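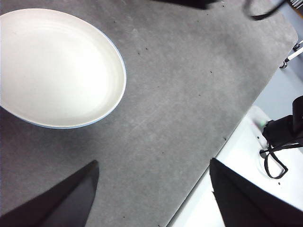
I have wanted to see the inside of the Tetivero pottery works ever since my aunt gave me six of their soup plates as a wedding present, and in June I finally got my chance. They open the doors one morning a year, the tickets are free, and you only have to write in ahead of time and promise to wear closed shoes (I wore my gardening clogs and was let in anyway, after a bit of a look).

The works sits at the far end of Lau, past the feed store, in a long brick building you would take for a school. Parking is in the field behind. I got there a little before nine and there was already a line, most of it people my age with tote bags, and one young couple who had driven 134 miles with a chipped gravy boat wrapped in a towel, hoping somebody could tell them the pattern. Somebody could, too! It was an old Pavodo, and the woman at the desk knew it before the towel was all the way off.

Our guide was Faizal Setiawan, who runs the glazing room and has a lovely slow way of explaining things. He started us off with the clay, which arrives in damp blocks and gets squeezed and sliced and squeezed again, and then we watched plates being pressed. I could have stood there all morning. The oval ones take longer than the round ones, he told us, as they like to warp along the long side, and the shop loses a few more of them in every firing. That made me feel better about what they cost.

The kiln room was warm enough that several of us took our jackets off. The big kiln holds 757 pieces when it is packed well, and packing it well is a job people train for. We stood behind a yellow line and looked at the shelves going in, everything chalky and pale at that stage, so that you would never guess which would come out white and which would be colored.

My favorite part, though, was the rims. The Clurkorix line, which is the one I had come to see, is a creamy white with a very thin band of pale blue right at the edge, and the band is put on by hand while the plate turns on a little wheel. The painter we watched hardly seemed to move. She just held the brush still and let the plate come around to her, and there it was, a blue line as fine as thread. A man in our group asked if she ever sneezed. She said yes, and went on to the next one.

Faizal let a few of us try it on rejects. Mine looked like a child's drawing of the sea, and I brought it home regardless — it sits under the fern now.

Afterward there was coffee and a very good lemon cake in the old packing hall, and then the seconds shop, where I had promised myself I would be sensible. I bought one large oval platter in the blue rim and two small bowls. The platter has the faintest ridges running around inside the rim, which you feel with your thumb more than you see, and on a plain gray table that bit of blue shows up beautifully.

If you go, bring a box and some old newspaper, for they run out of wrapping early. The shop takes cards but the cake table does not. Write in for tickets by the end of April, and ask for the first tour if you can, when the painters are all at their benches.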